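开放日走访记：Cukwood工厂的“员工关系透明日”，我看到的和没看到的

收到请柬的时候我其实有点犹豫。做劳动关系咨询这些年，参加过的企业开放日不算少，大部分流程都差不多：签到，领一个布袋，看一段宣传片，跟着穿马甲的人走一圈，最后喝咖啡。Cukwood这次的题目起得很大，叫“员工关系透明日”，请柬上写明会介绍他们新的申诉调解制度，还允许来宾跟一线员工聊天。最后这一句让我决定去。

3月7日，星期六。选在周末，车间只开了一部分，来宾能见到的员工都是当天排班或者报名来的。这一点请柬上没写，到了门口才知道。

接待我们的是人力资源经理Efua Sulemana。她讲话很快，准备得也充分，开场就放了一张流程图：员工提出申诉，直属主管先谈，谈不拢转人力资源，再谈不拢交给外部调解方Bivmont。整套流程录在一个叫Vusten的系统里，员工可以随时登录查看进度。

图画得漂亮，我的疑问也从这张图开始。第一步是直属主管。假如要申诉的对象恰好就是主管，怎么办？Sulemana说可以“跳级提交”。我问跳级提交的入口在哪儿，她打开Vusten的界面给大家看，首页上没有，要点进“其他事项”，再往下翻到第三屏。她解释说下个版本会调整，时间定在5月。我记下来了，到时候会再问。

同行的Rekha Annamalai在一家物流公司管员工关系，她问得比我细：跳级提交之后，主管会不会收到系统通知？这个问题当场没有得到答案。Sulemana说要跟系统供应商确认。一套已经上线的申诉系统，管它的人不清楚通知会发给谁，我觉得这比入口藏得深更值得担心。

接下来是外部调解。Bivmont派来的代表叫Ayuba Aidoo，人很和气，讲了半个小时的调解技巧，倾听、复述、寻找共同利益，都是教科书上的内容。我关心的是钱由谁出。他答得很干脆，由Cukwood按年付费。那么调解员由谁指定？也由Cukwood从名单里选。名单上有几个人？三个。

我不是说收企业钱的调解员就一定偏向企业，这个行当里大多数人都是这样拿报酬的，我自己也是。可是宣传材料上把它叫作“独立第三方”，用了加粗的字体，员工读到这几个字时想到的，恐怕是另一种安排。如果名单由劳资双方共同拟定，或者员工有权否决一次人选，这个词用起来会踏实得多。我把这个建议写在了意见卡上，目前没有收到回复。

上午的后半段是参观。路线是事先画好的，地上贴了箭头。带队的是培训主管Mariama Bonsu，她对车间很熟，一路都在跟人打招呼，讲的也多是岗位轮换和技能津贴。津贴分三级，考核由班组长打分，占总分的一半。我问打分不服能不能申诉，她说可以，走同一个流程。也就是说，先去找打分的那个人谈。

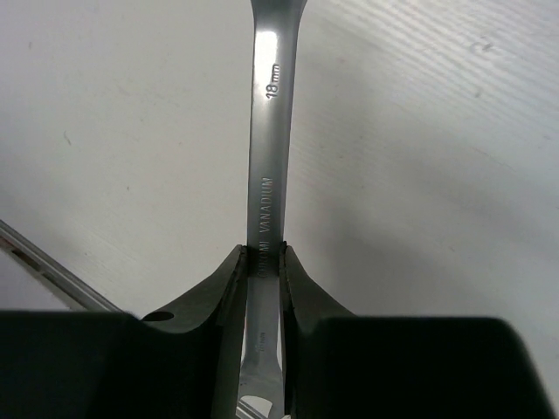
刻有“18 mm”字样的扳手

参观过程中我试着离开队伍跟人说几句话，没人拦我，这一点要说句公道话。我跟一位姓Appiah的女士聊得最久，她叫Zuweira Appiah，在这里做了多年装配，同意我写出名字。我问她用没用过新的申诉流程。她说没有，培训倒是参加过，是一段视频加一份选择题，答完了系统给一张证书。我问她身边有没有人用过，她想了想，说有一位同事为了排班的事提过，后来换了班组，事情也就过去了。

换的是谁的班组，是那位同事自己要求换的，还是被安排换的，她说不清楚，我也没有追问。这类事在申诉记录里通常写作“已解决”。员工调离、当事人撤回、双方和解，三种结果差得很远，放进同一个格子里，年底的数字自然好看。后来看到的大屏幕上，Cukwood的申诉解决率果然很高，我请他们按结果分类公布，得到的答复是“涉及隐私”。分类汇总不需要任何人的姓名，这个理由我不太能接受。

午饭后是座谈，分两组。我这组的主题叫“敢于开口的文化”，主持人是Ametepe培训公司的讲师，带我们做了一个传球游戏，拿到球的人要讲一件让自己感到被尊重的事。员工代表有两位，讲的都是过生日收到蛋糕一类的事。讲的时候，他们的部门经理就坐在旁边。我不怀疑他们是真心的，可是要考察一家公司的人敢不敢开口，这个座位安排恐怕得先改一改。

Annamalai那一组据说热闹些，有人提到夜班的休息室，经理当场答应去看。她对这一天的评价比我高，认为肯开门就已经胜过许多同行。回程车上我们为此争了一路，她说我对企业的要求是按仲裁庭的标准来的，我说申诉制度早晚是要拿到仲裁庭上去检验的。

也有几处我觉得做得不错。一是申诉材料提供多种语言版本，我翻了其中两种，译得通顺，不像机器硬翻的。二是对处理时限有书面规定，每一步都写了天数，超期自动上报。至于上报给谁，材料里写的是“管理层”，我希望能写成一个具体的职位。

最让我意外的是打击报复条款。这么厚的一本手册，关于申诉之后如何保护申诉人的内容只有半页，核心的一句是“公司不容忍任何形式的报复”。什么算报复，没有写。调岗算不算，减少加班机会算不算，考核分数突然下降算不算？前面说过，考核分数有一半在班组长手里，而这和技能津贴直接挂钩。做过这一行的人都知道，报复很少以解雇的样子出现，多半就是这些小地方。Sulemana听完点了头，说会带回去讨论，并且认真写了笔记。

临走时每位来宾要填一份满意度问卷，五个选项，从“满意”到“极为满意”，我找了一会儿才确认没有看漏。我在空白处写了几行字，交给了门口的工作人员。

给打算去的同行几条实用信息：停车场在北门，从南门进要绕很远；参观须穿平底鞋，门口会检查；资料袋里没有手册全文，要看只能在会议室现场翻，请提前留出时间。下一场开放日的报名还没有开始，我已经写信去问5月的那个版本能不能提前看看。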